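Sesby Support – Ticket: Raglan long-sleeve, sleeves twisting after wash
Status: Open, waiting on support
Category: Care and laundry / Fit and shape

Hi there! I hope this is the right form, the drop-down didn't have anything for "sleeves gone weird" so I picked Fit and shape.

I bought two of your raglan long-sleeves in September, the ones with the light gray body and the rust-orange sleeves. Same size, same order. One of them is still great. The other one has started to twist at the sleeves, and when I fold it the cuffs never end up in the same spot. It sounds like a silly thing to write in about, but I fold a LOT of laundry (house of 6, don't ask) and this one shirt makes the whole pile lean over.

What I've done so far:

Wash 1: cold, gentle, inside out, with the Jendach liquid I always use. Tumble dry low. Came out with the right sleeve turned a little toward the back.

Wash 2: cold again, no dryer, hung on a hanger. Worse! The shoulders got little bumps from the hanger and the sleeves looked longer than before. I won't be doing that again.

Wash 3: cold, then dried flat on a towel. Better. The body came out nice and smooth and the bottom hem was straight, so I'm pretty sure the body isn't the problem.

After that I read your care page, where it says to lay the shirt out flat with both sleeves straight to the sides and smooth it by hand from the neckline out. I tried it on the bed first, which is too soft and just lets everything slide around. A hard table works much better – you can feel where the fabric is fighting you.

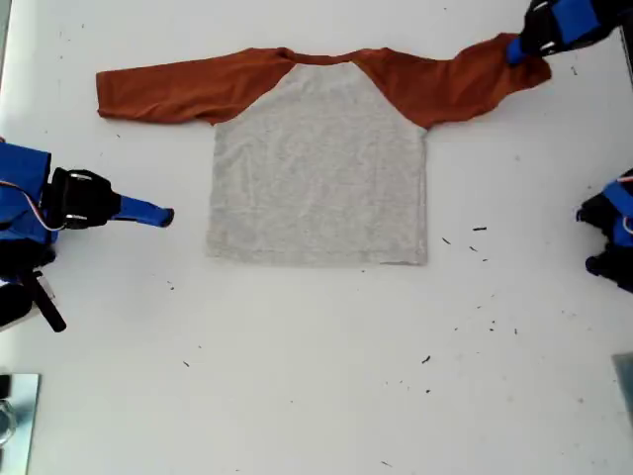

My other question is about how hard you're supposed to pull. The care page says "ease the sleeve into shape" and I don't really know what that means. If I tug at the cuff, the creases go long and run up toward the shoulder, and then they come right back when I let go. If I don't tug, it stays rumpled. My sister-in-law says to steam it and leave it alone. I have a little Carbone steamer but I haven't used it on this shirt yet (the label says 100 percent cotton, so I guess it would be fine?) and I didn't want to set the twist in for good.

So, my questions:

Is a twist like this something that washes out, or is it the way the sleeve was cut?
Is steam okay on the diagonal seams?
Should I fold the sleeves in first, or fold the body in half and then bring the sleeves over? I've been doing sleeves first.

I'm not after a refund at this point, I like the shirt! But if it's a sewing thing I'd love to swap it for another one in the same colors.

Added later, same evening: I tried body in half first, then both sleeves over together. Much neater, and it sits okay in the drawer – I use those Surow dividers and it fits between them now. The right cuff still sticks out a little past the left one. I'll leave the steamer alone until I hear from you.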